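Gill Robotics Club
Minutes of the July meeting
Held in the workshop, Pernasville

The meeting got going a little after 7 pm, once everybody had found a chair and the kettle had been seen to. The chair welcomed all the members, and in particular the new families who had come along to see what their kids have been talking about at the dinner table. Apologies were received and noted.

Minutes of the last meeting

These were taken as read. One small correction was asked for: the summer demonstration was at the Liltholm library and not the Liltholm school. The correction was made and the minutes accepted.

Sorting project

Most of the evening went on this, as it should have. For anyone who has missed a meeting or two, the students are working toward the Sostell Challenge, where a team's robot has to sort electrical parts from the middle of a table into two trays. The juniors have looked after the parts list and the seniors have done the programming, though those lines have become pretty blurry and the members feel the project is better for it.

The senior team gave their report first. They have settled on having each arm look after its own side of the table, with the green tray on one side and the blue tray on the other. They tried for quite a while to let either arm go to either tray, and the arms spent so much time waiting for each other that the run went past the limit. The new plan is simpler to explain and a good deal quicker. The team was warmly thanked for being willing to throw out work they had been proud of.

The junior team then spoke about the parts. The push buttons are giving the most trouble, particularly the round dome ones, which want to roll when the fingers close a bit off centre. The square boxes are much more forgiving. A parent asked whether a softer covering on the fingers would help, and the juniors said they had been wondering the same thing and would like to try it. It was agreed that they should, and that they would write down how each part behaved with and without it so the notes can go in the team binder.

There was a long and very friendly discussion about the rule book. The challenge gives 10 points for every part in the correct tray, and nothing for a part that ends up on the rim. The question was whether a part leaning on the inside wall of the tray counts. Opinion in the room was split, and the chair offered to write to the organizers and ask.

Members then moved over to the table to see where things stand. 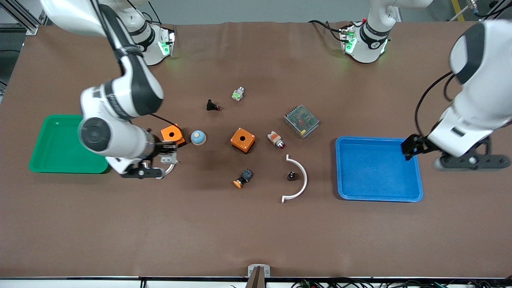

Page last changed: July, 9:40 pm

The parts on the table in the photo are the practice set, and members were asked to please not borrow from it for home projects, however tempting the power supply may be. If something does go missing the students have to change their program to suit, and that eats up a whole practice.

It was also agreed that the cables along the lower edge need tidying before the club has visitors again. Two of the senior students kindly offered to do this at the start of the next practice, with the power off and an adult in the room.

Money

The club has $1000 in its account. A quote of $199 for a second set of practice parts was passed around and looked over. After some back and forth about whether used parts might do just as well, it was moved and seconded that the club buy the new set. Carried. The members would still be glad to hear from anyone with old switches or terminal blocks at the back of a cupboard.

Travel to Liltholm

The practice round will be held in Liltholm again, and we will need drivers. A sign-up sheet is on the board by the door. Please put down how many seats you have and whether you can take a bin of gear as well, because last time the students rode very comfortably and the trays nearly stayed behind.

Other business

The coffee is low. A member asked if the workshop could open earlier in the last weeks before the challenge, and the chair will look into the key.

The meeting closed at 8:50 pm, and a good many people stayed on to talk with the students.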